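**Re: [rakeck-mending] Storing padded jackets over the summer**

On 25 Apr 2019, Detlef Stöcker wrote:

> Does anybody fold their quilted jackets, or is it hangers only? Mine spent last winter's end in a vacuum bag and came out in December as flat as a pancake. I have 2 more to put away and would rather not repeat the mistake.
>
> Detlef

Dear Detlef, and hello to everyone else on the list,

Oh, I do feel for you about the vacuum bag! I did the very same with a lovely old Bredar coat and it took me days of shaking and patting to get any puff back into it, and even then the shoulders were never quite right.

What I do these days is fold, but loosely. I lay the jacket out flat on the bed (the bed is the only surface in our place that's big enough, and it saves my back), go through the pockets, and smooth the sleeves out to the sides so the filling can settle. Then I do the zip up, bring the sleeves in across the front and fold it once from the bottom – no more than once, or you get a crease straight across the quilting. Into a cotton pillowcase it goes, on the top shelf with nothing heavy over it.

If you have the rail space then hangers are fine too, though do pick wide ones. My sister-in-law swears by the Rieger sort with the rounded ends. I did the first of ours after lunch, the teal one with the dark collar, and there are four still waiting in the hall.

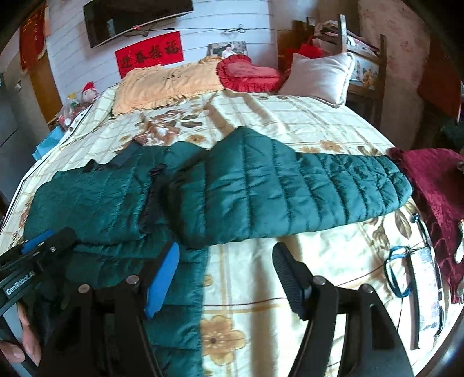

Do give the zips a rub with a bit of candle wax before you put yours away, Detlef, and let us know how they come out next winter.

Warm wishes,
Tuấn Trịnh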